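Subject: Re: small kitchens, where does everything go?
List: Lendwood Home Swap list

Somebody wrote last night:
> We're down to 39 inches of counter and one drawer that sticks.
> Is a mug tree worth the room or should I just put up hooks?
> And what do you do with ladles and other long stuff?

Oh, I have opinions on this! We lived over the bakery on Garrido for 3 years with a kitchen you could cross in 2 steps, and I tried pretty much everything in there.

A tree is fine if you have a dead corner. Get one with a flat round base, and check how high it stands before you buy (my first one wouldn't go under the cabinet, so it lived on the fridge until we moved).
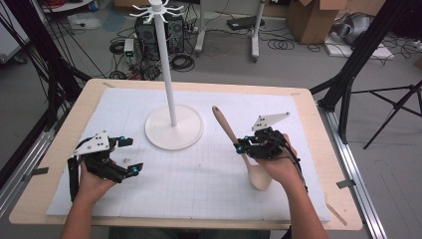 Hooks are cheaper, of course, but if you rent, read your lease first. Ours wanted every hole filled and painted, and matching that yellow took me two trips to Zasard and most of an afternoon. Never again - I use a rail with a clamp now.

Okay, the rest of it, in the order I'd do it:

1. Empty the sticky drawer and rub candle wax along the runners. Mine went from a two-hand job to one finger.

2. Ladles and the like should hang or stand up near the stove. In a shallow drawer they always turn sideways and jam it shut.
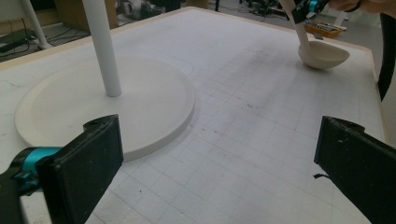

3. Box up whatever you haven't touched since October and put it in the hall closet. If you go looking for something, it gets to come back. 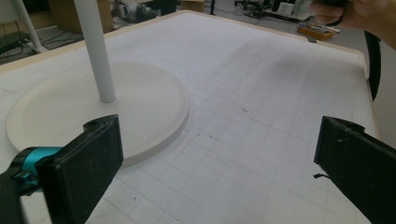
4. Measure before the swap! The Eten Street hall opens at nine and the good shelves go fast. I'm bringing a plate rack, item 853 on the sheet, if you want me to hold it for you.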